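Wissensportal > Lehrbücher > Robotik > Lernen aus Demonstrationen > Kapitel 4

Kapitel 4
Demonstrationen mit handgeführten Greifern

Merike Uibo, Pejman Hosseinzadeh

4.1 Ausgangslage

Die in Kapitel 3 behandelte Teleoperation setzt voraus, dass der Zielroboter während der Aufnahme verfügbar ist. Jede Demonstration belegt Maschinenzeit, und die Bewegungen bleiben an die Kinematik des Arms gebunden. Verfahren mit handgeführten Greifern trennen beide Schritte. Die demonstrierende Person führt ein Greifwerkzeug mit der Hand; aufgezeichnet werden dessen Pose im Raum, die Öffnungsweite der Backen und ein oder mehrere Bildströme. Die Übertragung auf den Roboter erfolgt erst nachträglich.

Formal besteht eine Demonstration aus einer Folge von Paaren (o_t, a_t). Die Beobachtung o_t umfasst die Bilder und den Zustand beider Werkzeuge, die Aktion a_t die relative Posenänderung bis zum nächsten Abtastzeitpunkt sowie den Sollwert der Öffnungsweite. Relative Angaben sind gegenüber absoluten vorzuziehen, wenn das Weltkoordinatensystem zwischen Aufnahme und Ausführung wechselt.

4.2 Zweihändige Aufgaben

Bei zweihändigen Aufgaben kommt eine weitere Größe hinzu: die Pose des einen Werkzeugs im Koordinatensystem des anderen. Sie ist vor allem dann maßgeblich, wenn eine Hand ein Objekt fixiert und die andere daran arbeitet. Als durchgehendes Beispiel dient in diesem Kapitel der Umgang mit einer Klappbox. Deckel und Unterteil sind über eine Achse verbunden, die zulässige Bewegung des Deckels ist damit auf einen Freiheitsgrad beschränkt. Kleine Fehler in der geschätzten Pose führen hier zu Zwangskräften, die in einem reinen Bilddatensatz nicht auftauchen. 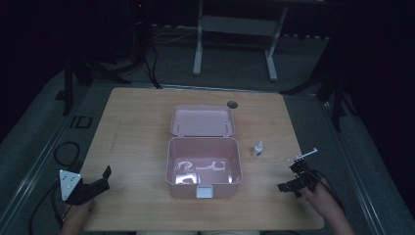 Abb. 4.1: Arbeitsplatz mit zwei handgeführten Greifern, geöffneter Klappbox und Tropfflasche.

Glatte Kunststoffflächen sind für die Bildverarbeitung ungünstig. Glanzlichter auf den Innenwänden und am Boden der Box wandern mit dem Blickpunkt und können als Objektkonturen fehlgedeutet werden. Abschnitt 4.5 vergleicht dazu zwei Gegenmaßnahmen: diffuse Beleuchtung und künstliche Variation der Helligkeit im Training.

4.3 Datensatz und Ergebnis

Grundlage der Auswertungen ist der Datensatz Wesura, den Farzad Hosseinzadeh und Ibsa Abera im Juli zusammengestellt haben. Er enthält 2906 zweihändige Demonstrationen von 14 Personen. Davon wurden 154 verworfen, überwiegend wegen Lücken in der Posenschätzung. Eine Sequenz gilt als lückenhaft, sobald für eines der beiden Werkzeuge in mehr als vier aufeinanderfolgenden Bildern keine gültige Pose vorliegt.

Das Hauptergebnis lässt sich knapp angeben. Strategien, die mit der relativen Pose zwischen den Werkzeugen trainiert wurden, schlossen den Deckel zuverlässiger als solche ohne diese Größe — der Unterschied verschwand jedoch, wenn die Box auf dem Tisch festgeklemmt war. Arabzadeh führt dies auf das Verrutschen des Unterteils zurück. Eine abweichende Deutung wird in Abschnitt 4.6 diskutiert.

Vorausgesetzt werden die Darstellung von Rotationen aus Kapitel 2 und die Grundlagen des Verhaltensklonens aus Kapitel 3.

Zuletzt hinzugefügt
Kapitel 3: Teleoperation und Verhaltensklonen
Anhang B: Kalibrierung der Werkzeugposen
Arash Arabzadeh: Kontaktkräfte an Scharnierobjekten
Aufgabensammlung zu Kapitel 2

14 Mal geteilt · 4 Kommentare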